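Kiltau bench meeting, May 10, 2021
Notes by me (Blair MacKinnon), typed up the same afternoon, so yell if I got your part wrong!

Present: the Kiltau bench crew, two people from Wesmont on the phone, and Julum for the first half.

1. Left over from last time
The spare wrist cable is ordered. Wesmont thinks it ships this week. The cable that's on the right arm now still works, but I don't love how it loops down along the arm, and I asked that we all keep checking it before the first run of the day. Agreed.

2. Gripper alignment
This took up most of the meeting. The right gripper had been closing a little to one side, so it would nudge a brick before grabbing it. I took the fingers off, cleaned the mounting faces, put them back on and ran the zero routine again. It came out 3 mm better than before (I'm pretty pleased with that, can you tell?). Then I did 39 test picks and got one miss, and the miss was my fault for typing in the wrong height.

Wesmont asked if the left one needs the same treatment. Probably yes, but it isn't bugging anybody yet, so I'd like to wait until the right one has had a good long run. They were fine with that.

We're sticking with the toy bricks for the check. The studs make it easy to tell if a brick got twisted on the way up, and they cost next to nothing. For a check, open both grippers all the way, bring the right one in with a finger on each side of the red brick, stop, and look at the gap on both sides before you let it close. The left one gets the green brick. Please don't skip the stop! I know it's slow. 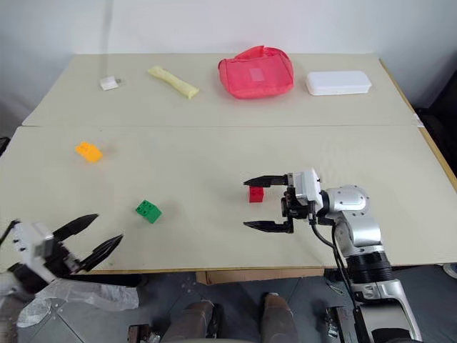

3. Tables
The work surface is two tables pushed together, and if they drift apart the taught heights on the back one go off. Julum wants to clamp them. I said sure, as long as the clamps stay out of the way of the arms. Julum will bring a pair and we'll try them before anybody drills anything.

Also, the back table is where the pick objects for the longer test live: the red-pink bag, the white container with the lid, the pale yellow one and the little white cube. Leave them spaced out in a row, please. Last week I found them all in a heap and lost half a morning to it.

4. Run log
The right arm is at 399 hours. Wesmont's service sheet says to grease the elbow at 400, so that's basically now. I'll do it tomorrow before we start, with the power locked out, and write it in the log. Up to 11 minutes of warm-up afterward, at low speed.

5. Hjaltested visit
They're coming in October and want to see a finger change done start to finish. I said I'd do it if somebody else does the talking. No takers so far, so it's going on the next agenda.

To do
Me: grease the elbow, update the log, write up the finger alignment steps
Julum: clamps
Wesmont: send the cable tracking number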